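Workshop notebook, linens bench
23/10/2024

White cloths again. Carrying on from the July pages (the ones with the tea ring). Goal for this week is to settle on one fold and one set of words for it so the fold card can go to print. Still calling it three different things on three different sheets.

Stock on shelf: 72 of the Pillska whites, plus the odds and ends from Zustevby that never got hemmed right. Do not mix the two piles. The Zustevby ones are a hair off square and they make every fold look like your fault.

Words, agreed at last:
corner = corner, fine
"panel" = the cloth when it's held up and open
"flap" = any bit that hangs lower than the rest
"heap" = everything else

Open hold

Two top corners, pulled apart, let the rest drop. Old advice, still good. What I keep getting wrong is how hard to pull. Too much and you get creases running out from each corner like sun rays, and those stay in when you lay it down. Too little and the middle bellies. I'd take the belly. You can smooth a belly out on the table with the flat of your hand, the rays need the iron.

Folds coming out from both corners and a sag across the middle, plus a narrow flap down low, off to the right of center. All the usual suspects in one cloth.

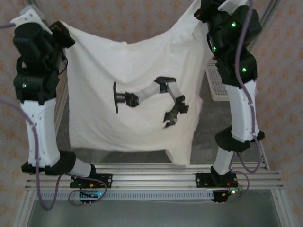
The flap problem

Flap means one of two things. Either the grip isn't on the true corner (a few inches in along the edge is enough) or the bottom hem is turned under. Check the grip first, it's quicker. Run along the top edge to the end, regrip, let it hang again. If the flap is still there go look at the hem.

Do NOT try to shake it out. Shaking moves the flap somewhere else and you lose the corner. Wrote this in July too and then spent a whole afternoon shaking.

Ironing note while I think of it: low steam, wrong side up, hem last. Quiroga starch is too much for these, they go like cardboard and the second fold cracks instead of bending. Plain water in the spray bottle. There is half a case of the starch under the bench if anybody wants it for shirts.

Table side

Different business once it's down. The table takes the weight so there's nothing pulling the cloth straight for you, and it bunches up the moment both sides come toward each other. Held at the left and at the upper right corner it makes a mound in the middle, soft creases all over, and no way to tell by looking which layer is on top.

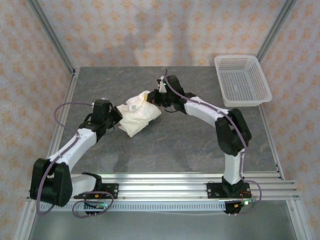 So, order of work for a heap. Keep one corner. Let go of everything else. Slide a finger down the hem from the corner you've kept until you hit the next one, don't go across the middle, there are false corners in there that are only creases. Once you have two neighbors, lift, and you're back at open hold. If you ended up with opposite corners instead you'll know, it hangs as a diamond. Lay it down and go along one more.

Tried writing it as "find two corners" on the first card and it's no good, has to say NEIGHBORING corners. Fix this on the proof.

Fold for the card: half, half again the same way, then thirds. Thirds is fussy but it fits the Cliltitz box and quarters doesn't, the lid rides up. Hem to the inside on the last turn. Label side out for the Pillskas, the Zustevby ones have no lable so whatever.

Printing: 200 cards for the trial, not 3000. 3000 is only cheaper if the wording is right and it wasn't last time. Matte paper, the shiny stuff glares under the bench lights and you can't read it with your hands full.

Left to do
- proof of card, version 2, with NEIGHBORING
- draw the diamond so people know what they've got
- pull the off-square cloths out and bag them as rags, or rehem?? ask
- wash the ones with starch in them, twice probably
- measure the Cliltitz box again, inside not outside this time
- new spray bottle, the trigger sticks

Iron is off, checked. Good cloths go on the upper shelf, hems to the wall.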